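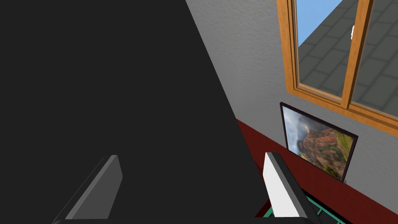
Fig. 1. View past the open gripper in the simulated room, big dark surface close on the left.

Can a robot tidy a room yet? Project report, group 5
Reet Jõgi, Bülent Eren, Shafiq Bhattacharjee
Supervisor: Maarja Jankauskaitė
Handed in 3/7/25

1. What we wanted to know

Whether a one-arm robot with a plain two-finger gripper can do small house chores without a person steering it. Not a new method. We took a policy that was already trained (the Felley baseline from last year's group) and ran it on chores in simulation, then wrote down where it fails. Original plan had a real kitchen too. No time.

2. Setup

Simulator is Sturnuder, rooms come from the Azevedo room pack. Every room gets its own furniture, wall colors, windows, pictures on the walls. The policy only gets the hand view plus joint positions. No map, no overhead view. We picked this on purpose, a home robot won't have a camera on the ceiling.

Chores:
pick up an object from the floor and put it on a table
close a drawer
move a cup from table to shelf
wipe a marked patch on a counter

Total 1,000 runs, split evenly over the four. Of these 946 finished properly, the rest crashed the simulator or timed out while loading and are left out of everything below.

3. What the hand sees

This turned out to matter more than we thought in November when we wrote the proposal. Look at Fig. 1. Almost the whole left half is one flat charcoal surface with next to no texture, and it hides whatever is behind it. Whats left is mostly wall, a window with an orange-brown wood frame and a mountain picture in a thin black frame. Nice room, but very little in it that tells the arm what to do next. The teal thing with the rails in the bottom corner could be a rack or some kind of tray, we argued about it, and it is partly behind the white finger anyway.

A person in that spot would lean back or turn their head. The policy doesn't know how to do that. When the view fills up with one plain surface it tends to do one of two things: stop moving, or push forward. Pushing forward is worse.

4. Results, short version

Drawer closing was by far the best. Makes sense, you can be sloppy and it still closes. Floor pickup ok when the object started in view, bad otherwise. Cup to shelf mostly failed at the shelf end, the grasp itself was often fine. Wiping we can't really score. The arm moves over the patch but our check for "clean" only counts contact, and contact with no pressure isn't cleaning. Should have fixed that earlier.

Bülent went through 26 failed floor pickups by hand and sorted them. Biggest group was blocked view, next was grabbing too early with the fingers still off to one side. Small sample, so no percentages.

We also tried a back-up rule: if the picture hardly changes for a while, pull the arm back and start again. Helped on the floor task. Did nothing for the cup, and on drawers it sometimes pulled away right before the drawer was shut - annoying.

5. Problems on our side

- Gorkov (the logging tool) dropped finger positions for the first batch, had to rerun it
- room lighting was never varied, so we can't say anything about dark rooms or glare from windows
- same arm start height every time
- Shafiq's and Reet's success labels didnt agree at first, we redid them together

6. So, can it do chores

Some of them, slowly, in simulation, if the thing is in front of the hand. We would not leave it alone in a kitchen. Drawers yes. Shelves no. For the next group: add a second view or let the arm look around before it commits, and write the wiping check before running anything.

Thanks to Heino Pētersons for machine time and for restarting the server over the break.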